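Erelska dried bunches and the white vases
Home / Dried flowers / Bunches and vases

Add to wishlist
Pick up from the Clalstead shop or have it posted

I've been selling dried flowers for a good while now and the question I get more than any other is "what do I put them in?" So last July I finally got my act together and started stocking the vases next to the bunches, and I'm so pleased I did! You can buy everything on this page separately, or take the pair of bunches and the pair of vases together and save yourself a few bucks.

The bunches

These are small ones. I'll say that up front, as every now and then someone expects a great big armful and is a bit let down when they open the box. They're sized for a bedside table, a bathroom shelf, that skinny bit of wall between the window and the fridge. You get creamy white feathery blooms with some dark green leaf and a taller sprig that goes a bit rusty at the tip (my favourite part – it stops the whole thing looking like a wedding). The stems are tied with a thin black tie and you can leave it on or snip it off. I leave it on if the bunch is going into something narrow, and cut it for anything with a wide mouth so the stems can flop out and find their own spot.

No two bunches match exactly. The colour shifts a little from batch to batch too, so if you want a pair that sit nicely together, order them at the same time and pop a note in the comments box. Davina Shearer does most of the packing and she's very good at matchmaking.

The vases

Both are white. The bottle shape has a round belly, a narrow neck and a little flared lip, and it's the one I'd hand to anybody who reckons they're hopeless at arranging. The neck does all the work for you. Drop the bunch in, give it a quarter turn, walk off and make a cuppa.

The Hepburn is the straight-sided one, a plain tapered cylinder that's broader at the base. It has a wide opening, so a single bunch will lean to one side. Some people love the lean! If you don't, scrunch up a bit of brown paper and poke it down inside, or put both bunches in together. I've had mine on the hall table since before we listed it, and it has survived two cats and Kenneth Kinnear backing into it with a ladder.

I wouldn't use either one for fresh flowers. They're sold for dried stems only and I can't promise they'll hold water.

Looking after them

Keep the flowers out of direct sun and well away from the shower. The feathery bits do shed for the first few days, so give each bunch a gentle shake outside before you put it where you want it. After that, a hairdryer on the cool setting gets the dust off, held well back. The vases just want a wipe with a soft cloth. Please don't put them in the dishwasher.

I get around 6 months out of a bunch before I start eyeing off a new one, though Agnes Pringle at the Domlow markets tells me hers is older than her grandson and still going.

Ordering bits and pieces

Bunch, single: code 108
Vase pair, bottle and Hepburn: code 312
The set: 2 bunches plus the vase pair, just choose "set" from the drop-down

Vases are wrapped on their own and the flowers go in a separate box on top, so please open the top box first and don't go at it with a Stanley knife. If anything turns up broken, send me a photo and I'll sort out a replacement. You don't need to post the pieces back.

Do you do other colours?
In the flowers, yes, on and off. Annag Drummond grows a pinky one for us but it goes quickly and I never know how much there'll be. The vases only come in white at the moment. I've been asked for a dark grey and I'm thinking about it.

Can I buy just one vase?
Sorry, not online. If you're near Clalstead, come in before 3 pm and I'll see what's on the shelf, as there's often an odd one floating about.

Will you gift wrap?
Yes, tick the box at checkout. It's brown paper and string, nothing fancy, and I'm happy to write a card if you tell me what you'd like on it – within reason!

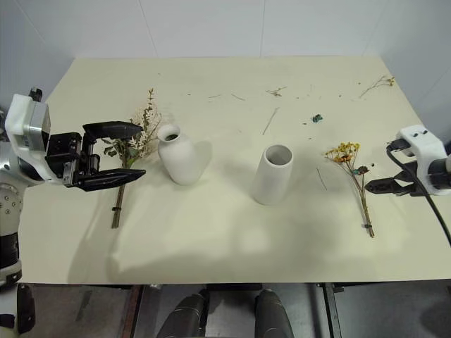
The bottle vase and the Hepburn with two dried bunches, before arranging.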